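Getden G2 Tabletop Arm
Demonstration visits at Flonbridge

Price: $1,958, arm and gripper
Reach: 62 cm
Fingers: 2, parallel, replaceable
Power: standard wall outlet

The G2 is a small arm for sorting and handling light kitchen and workshop items. You can see it run before you order. Demonstrations are held at our Flonbridge shop every afternoon in March, starting at 2:00. Groups are limited to 20 people.

Haris Paracha runs the arm and Tobiloba Garba answers questions about setup and spare parts. Visitors may bring a few small items of their own to try. No glass or knives, please. Parking is behind the Bassey building.

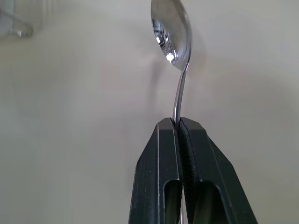

Flatware handling is part of every demonstration. Thin, polished handles are a common question from cafeterias, and the gripper is shown on a stainless steel spoon, held by its narrow handle with the bowl up. The textured pad on the inside of the finger is a wear part and can be ordered separately.

To reserve a place, call the shop or ask at the Drellovholm counter.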